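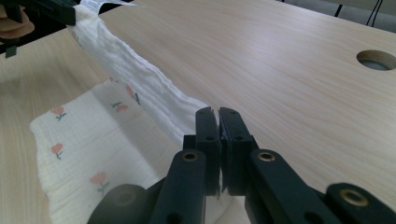 UNIT 6: WORKING WITH SOFT MATERIALS

Chapter 2
Grippers and Cloth

Key terms: compliance, jaw, linkage, bushing, pad, tension, episode

Most of the parts you have picked up so far in this course were stiff. A block or a bottle cap keeps its shape when the jaws close on it, so once you know where one edge is, you can work out where the others are. Cloth does not behave that way. Pull one corner of a baby blanket and the opposite corner may stay where it was, slide toward you, or fold under the rest. The shape changes every time it is touched, and a plan made before the first grip may be out of date after it.

This chapter follows the cloth project run by the robotics club at Cekville High School. The club's adviser, Kwame Gyamfi, set the students one job: use two hand-held grippers to handle a piece of printed muslin on a tabletop, and record each try so that it could be studied later. One try, from first touch to release, is called an episode. By the end of June the club had recorded 1,153 of them.

Muslin was chosen after a poor start with bath towels. The towels were too thick for the jaws to fold over neatly, and the students spent most of their sessions fighting the material. Double-gauze muslin is thin and wrinkles easily. Its creases show clearly when it is twisted, and a small repeated print, such as the tulips on the cloth at the opening of this chapter, gives the eye something to follow as the fabric turns.

2.1 How the gripper closes

Each gripper has two fingers with flat inner faces. The fingers ride on linkage arms, and the arms turn on brass-colored bushings set into round holes. A bushing is a sleeve that lines a hole so that the moving part turns smoothly and the hole does not wear. If a bushing works loose, the finger tips no longer meet squarely, and thin cloth is the first thing to slip out.

Between the fingers is a thin layer of grey pad material. A bare plastic face touches cloth only at its high points. A pad gives a little under pressure and touches more of it. This give is called compliance, and you will meet the word again in Chapter 3.

2.2 Two hands and tension

With one gripper you can drag cloth or lift it. With two you can put it in tension, which means pulling on it from both ends. Twisted cloth under tension forms a band something like a rope, with ridges running along it. The part of the cloth that is not in the twist can lie flat on the table and do nothing at all. A student from the Orozco team put this in her notebook on 10/20/21: "The twist only knows about the part you are holding. The rest is just along for the ride until you lift."

Keep her note in mind when you reach Activity 2A.

Before you begin

Read the safety page at the front of the book. Tie back long hair and keep cables clear of the table edge. Check that both jaws open fully. You will need a square of muslin, two grippers, and a partner. Your notebook page should have a column for the grip point, one for the direction of pull, and one for what the cloth did. Fill in the last column before you start the next episode.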